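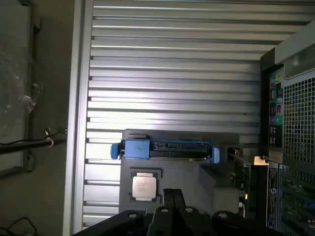

Tower refurbishing: processors, drives and keeping small parts in order

2019-04-03

The Skuston bench has moved on from monitors and is now working through desktop towers. The towers came out of two Nendosari offices in March, and most of them are the same family: black outer shell, silver chassis, green board, blue plastic on everything you are meant to pull or press. If you have opened one you can find your way around the rest. A few notes on how the work is being done, for members who plan to take a turn at the bench or who are doing the same job at home.

Lay the tower on its side with the open side up. It sounds too basic to mention, but we still get people working on an upright case with a flashlight in their teeth. With the case flat, the board is level, a processor stays where you set it, and screws that get away from you fall somewhere you can see. Unplug the power cord first and hold the power button in for a few seconds before touching anything inside.

Next, decide where the loose parts go. We use a gray parts tray at the left of the case. The processor sits flat in it, and a 3.5-inch drive can stand upright in its holder. Before the trays, parts went onto the bench top, and the bench tops at Skuston have slots in them. We lost two retaining clips and a good many screws that way. If you don't have a tray, a baking sheet with a folded towel is fine for screws and brackets, but put the processor in a proper plastic clamshell.
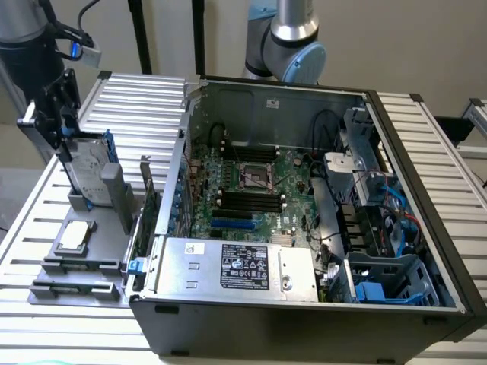
The drives are the quick part. On this family the carrier is blue plastic, and it comes out of the cage by hand once the latch is pressed. Disconnect the data and power leads first. Pull on the plug and leave the wire alone. The SATA cables are bundled through the drive bays, and a hard tug on one will drag the others with it. If a plug won't move, check for a small metal spring clip on top and press that down.

Every drive that comes out gets a paper tag with the tower number before it goes anywhere else. Drives are wiped at the Escobar Street room and come back with the tag signed. Of the first batch, 253 have been wiped and returned. Most are 500 GB, which is enough for the school machines. Please don't put an untagged drive back in a tower, even if you are sure which one it came from.

Processors take more care. The socket on these boards has a metal frame held down by a thin lever. Push the lever down and slightly outward to free it, then let it come up slowly. Open the frame, take the chip by two opposite edges, and lift it straight up. Don't slide it. The contacts in the socket bend very easily and we have no good way of fixing them. We have written off four boards for bent contacts so far and would like to stop there.

Old thermal paste comes off with isopropyl alcohol and a lint-free cloth. Coffee filters also work. Clean the metal top of the chip and the base of the heatsink, and let both dry while you deal with the drives.

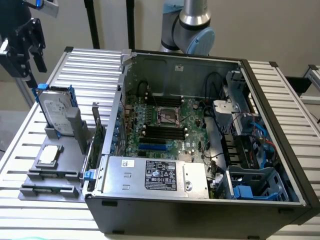 Memory is next, and it goes in matched pairs. The slots are in two banks, one on either side of the processor socket, and the order for filling them is usually printed inside the side panel. If your panel has lost its sticker, there is a copy in the Grunness binder at the end of the bench. Open the white latches at both ends of the slot, line up the notch, and press evenly until the latches close on their own.

When the processor goes back, match the small triangle on its corner to the one on the socket. It should drop in under its own weight. If it rocks, take it out and look again. Close the frame, bring the lever down, and put on a dot of fresh paste the size of a pea - more than that just squeezes out at the sides.

We have 672 towers on the intake sheet and nearly 500 of them still to open, so there is plenty left to do. Evening sessions at Skuston run through the end of the month. Bring your own wrist strap if you have one. The spare straps are in the top drawer with the alcohol and the cloths, and the drawer sticks, so pull it from the left side.

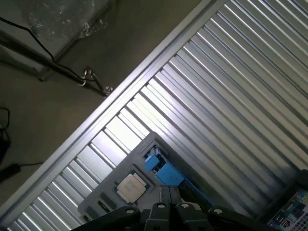

Processor in the parts tray.

Paper tags are running low. If you take the last sheet from the box, write it on the supply list by the door. The next order goes in with the thermal paste.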